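Buststead library will stay open until late in the evening

2018-07-22

The town library in Buststead will have longer opening hours from October. The town council agreed to the change at its last meeting before the summer break. The reading room and the study room on the upper floor will be open until ten in the evening on 2 days of the week, and the lending desk will close at eight as before.

Many residents were asking for this change during the last years. Buststead has grown quickly, and a lot of people who live in the new streets behind the station work in Sadach and come home after six. When they arrive, the library is almost closing. Students of the evening school have the same problem. Their classes finish late, and they have no quiet place to prepare for exams if they share a small apartment with a family.

In the spring the library made a survey on paper and on its website. It received nearly 2000 answers, more than for any survey of the library before. Most people who answered wanted longer evenings. A smaller group preferred an earlier opening in the morning, mostly parents with small children and older readers who come for the newspapers. The council decided to begin with the evenings and to look at the mornings again next year.

The building on Bittencourt Street was built as a post office and became a library later. The upper floor was used for a long time only for storage of old maps and town papers. These papers are now moved to the archive in Nandham, where the air is dry and the shelves are better for large sheets. Readers who need them can order them at the desk in Buststead, and they come with the book van after a few days.

In the free space there is now a study room with 24 seats. Each seat has a lamp and a socket for a computer. There are also 6 small tables for people who want to work together, but they stand behind a glass door, so that the talking does not disturb the others. Food is not allowed on the upper floor. Water in a closed bottle is allowed.

The rules for borrowing do not change. Adults can take books for four weeks and films for one week. After the lending desk closes, books can be returned in the box next to the main entrance, and they are counted as returned on the same day. It will not be possible to make a new library card after eight, so new readers should come earlier and bring a paper with their address.

Some neighbors were worried about noise in the street and about the parking places. The council answered that the side door to the yard will be locked in the evening and that all visitors will use the main entrance. The parking behind the building stays free for residents after seven. Bicycles can be left under the roof near the bus stop - this place has light during the whole night.

The last bus to Sadach leaves the stop at twenty minutes past ten, so readers from there have enough time to pack their things and walk to the stop. The bus to Nandham leaves earlier, at nine thirty. The library has written to the bus company and asked for a later one, but there is no answer yet.

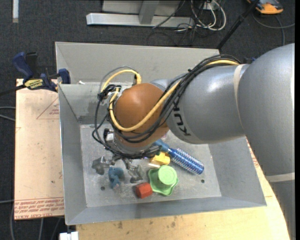 Do readers need to pay for a seat in the evening?

The seats are free for everybody, also for people without a library card, and it is not necessary to reserve them. Only the tables behind the glass door can be reserved, by phone or at the desk, for two hours at one time.

Children under twelve can use the upper floor in the evening only together with an adult. The children's room on the ground floor closes at six, the same as now, and the story hour stays in the afternoon.

The council will pay for the longer hours from the town budget for one year. After this year it will see how many people come and decide if the hours stay. Visitors can leave their opinion in the book at the entrance or send it by mail to the library.

During August the library is open in the mornings only. The upper floor will be closed in this time for painting of the stairs.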